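4. Setting Up the Cell and Keeping It Running
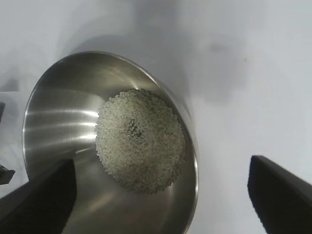
Manipulation Group, Department of Mechanical Engineering, Astcombe

Figure 4. Rice in a steel bowl on the white work surface, from the wrist camera, with the two gripper fingers to either side.

4.1 The arm and the table

I'm going to spend more space on the setup than papers like this usually do. When I started building the Toltow cell I read a pile of published methods sections, and most of them gave me the name of the arm and then jumped straight to the results. That left me guessing at all the boring stuff -- where the camera sat, how often the fingers got wiped, what people did when the numbers drifted. So I'm writing down the boring stuff.

The cell is one arm, one table and one wrist camera. The arm is bolted to its own stand, which doesn't touch the table. I had them joined for the first few weeks and every fast move shook the bowl, so I took the brackets off and the shaking went away. The table top is matte white. I tried a darker one early on and liked it fine for big objects, but pale grains that had landed outside the bowl were easier for me to find by eye than I'd expected on white, and the matte finish gives soft shadows, so white stayed.

Everything runs off a control program we call Fonon. It started as a logging script and sort of grew. It moves the arm, saves the pictures, and refuses to start a run if the daily checks in Section 4.4 haven't been entered. I put that last part in to protect us from me, mostly on Friday-afternoon kinds of days when skipping a check feels very reasonable.

4.2 The wrist camera

The camera is small and rides at the wrist, looking down past the fingers. You always get the fingers in the picture with this layout (Figure 4), and I've come to think of that as a good thing! They don't move relative to the camera unless we open or close them, so they make a handy built-in reference. If a finger tip shows up somewhere new with the gripper fully open, something has slipped: the camera mount, the finger screws, or both.

The mount did slip, twice, in the first month. It was held by a single screw, and the cable pulled on it each time the wrist turned all the way around. I added a second screw and a loop of slack in the cable, with a tie on the forearm to take the load. After that we went 946 runs without having to touch the mount, and when I did finally take it off it was to clean behind it.

Calibration is the plain printed-board kind. I move the arm through a set of poses over the board, save a picture at each one, and solve for where the camera sits on the wrist. It takes me 90 minutes if I do it with no interruptions. I redo it any time the mount comes off, and I redo it if the finger tips have moved in the picture by more than a few pixels, even if I can't find anything loose.

4.3 Steel bowls and glare

Polished steel is a pain. The bowl walls throw back bright streaks from the lights, and the dark fingers show up as smudges in the metal next to them. Our first rice finder, which was really just a brightness cutoff, happily labeled the streaks as rice. You can see the problem in Figure 4, where the bands on the left wall are brighter than a lot of the grains.

I did two things about it. The first was to hang a diffuser sheet under the ceiling lights. It helped with the hard spots but it didn't get rid of the streaks, and I've stopped expecting it to. The second was to look at texture. Rice is bumpy at a small scale and the glare bands are smooth, so a simple local contrast filter tells them apart most of the time. It still has trouble in low places in the heap, where the grains go gray and lose contrast. We fill in small gaps of that kind if there are grains all the way around them. I'd love a cleaner fix, and if you have one please write to us.

The bowl rim gets its own step. It comes out as a thin bright curve, and we fit an ellipse to whatever part of it is in view. Part of the rim is often hidden behind a finger or falls outside the picture, and the fit copes with that well as long as the upper arc is there.

4.4 Daily and weekly care

Rice is dusty, and I didn't appreciate how dusty until I opened the gripper. Starch had worked its way into the slides and packed itself into a sort of gray paste with the grease. The fingers still moved, but they'd gotten slow to close, and we'd been blaming the software for it. Here is the routine we settled on.

Before the first run of the day:
Wipe the finger faces with a dry cloth.
Clean the camera lens with lens paper and the little rubber blower.
Sweep stray grains and specks off the table.
Open the gripper all the way, save one picture, and compare the finger tips with the stored one.

Once a week:
Vacuum around the finger slides with the narrow nozzle.
Check the four finger screws with the torque driver.
Look at the cable loop for flat spots or shiny wear.

Every 200 runs I pull the fingers off, clean the slides properly and put in fresh grease, thin. Too much grease is worse than too little here, as it grabs the dust. The maker's schedule allows for a longer gap, but I don't think they had rice in mind.

4.5 One repair worth writing down

In April the right finger began to lag behind the left when closing. It was a small lag, and you couldn't see it by watching. I caught it in the daily comparison pictures, once I thought to take a second one with the gripper half closed. (That second picture is now part of the routine in Fonon.) I cleaned the slides, which changed nothing, and then swapped the two fingers, and the lag stayed on the right side. That pointed at the drive and not the finger.

Inside, one of the small guide pins had worn on one face. I fitted a spare from the kit, ran the gripper open and closed some 2,000 times with nothing in it, and compared pictures again. The two sides now close together to within what the camera can resolve. I also went back and flagged every run from the weeks before the swap, and those runs are left out of the results in Section 5. The rim fitting step follows the Hämäläinen method with our own settings, which are listed in the appendix along with the torque values for the finger screws.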